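Up way too late again, and the tunnel is finally up, so I'm writing this down before I forget what I did (future me always asks).

So the whole problem started when I moved my backup job off the old desktop and onto the little box at home. At the office everything sits behind Halvorsen's network, and they block pretty much anything that isn't a web page or mail. Fine, I get it, they're the ones who have to clean up the mess. But I need to reach my notes and my half-finished scripts during lunch, and Mavis Delacroix in network support said she had no problem with an outbound connection as long as it goes to one address on one port and I tell her which. She gave me 3575. I don't know why that one. I wrote it on a sticky note and stuck it on the monitor at home, which was the wrong end, of course, so the next morning I had to ask her again.

I tried Skulla first. Everybody on the Varnau board loves Skulla, and the setup really is nice, you paste one key on each side and it just goes. Except mine would go for exactly 40 seconds and then hang. Not drop, hang! The icon stayed green the whole time, which made me nuts. I'd open a page and watch it spin and spin, and the little green icon sat there being cheerful at me. I reinstalled it, I rebooted the router, I rebooted the other router that I forgot was still plugged in behind the bookcase (more on that in a minute), and nothing changed.

Posted on Varnau around dinner. Esperanza Brannigan answered before I'd even finished my noodles and asked me what my packet size was set to. I said I had no idea, whatever it comes with. She told me to knock it down to 1000 just to see, and wow, night and day. It was slow as anything but it stayed up. So I went back up a bit at a time until it started hanging again, then dropped back one step and left it there. I should have written the number down here but it's in the config and the config is in the backup, so.

Then the second router. I'd put it in when I lived with my brother and he wanted his own wifi name, and when he moved out I pulled the wifi part and left the box running. So my home machine was sitting behind two layers of address translation the whole time, and I'd only opened the port on one of them. Which means that when it worked, it was only working because the home side was calling out first. If the office side tried to start things, no luck. I unplugged the thing, moved one cable, fixed the port rule, and now it starts from either end. I felt very smart for maybe ten minutes and then realized I'd also knocked the printer off the network.

Printer is still off the network. Tomorrow.

What else. I gave the phone a key of its own, because last time I shared one between the phone and the laptop and they kept kicking each other off, and I spent a whole evening blaming the phone company. Also turned off the setting that sends every single thing through the tunnel. I only want the home stuff going through, and music can go out the regular way. I had to add the home range by hand, and then names didn't resolve, so I added the home DNS too, and then the office intranet names didn't resolve. Ugh! Ended up putting three machines in the hosts file like it's the stone age. It works and I'm not touching it.

Esperanza says I should look at Skullus, which is the fork some people made after the last big update. Same keys, same config file, but it shows you when the other side last answered instead of only showing green. That alone would have saved me most of this. I downloaded it and it wants a newer version of a library than my box has, so that's a project for a rainy weekend. Probably December, when I have some days off and can break things in peace. 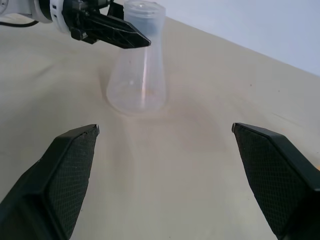
Plastic flask with the cap on.

Okay, where it stands tonight. Tunnel up, 21 hours without a hang. I copied the photo folder across as a test and it got through in one go. I need to tell Mavis that the home address changed when I swapped the cable, or her rule won't match anymore and I'll be sitting there at lunch wondering what I broke. I need to make the home box start the tunnel by itself after a power cut too, right now I have to log in and type the command, which is no help at all if I'm at the office.

Oh, and the firewall on the home box! I turned it off in the middle of all this to rule it out, and I only remembered while brushing my teeth. Went back downstairs in my socks and turned it on again. Everything stayed up, so it was never the firewall. It was the first thing I'd blamed, too.

Bed. Printer tomorrow, then the email to Mavis, or maybe the email first.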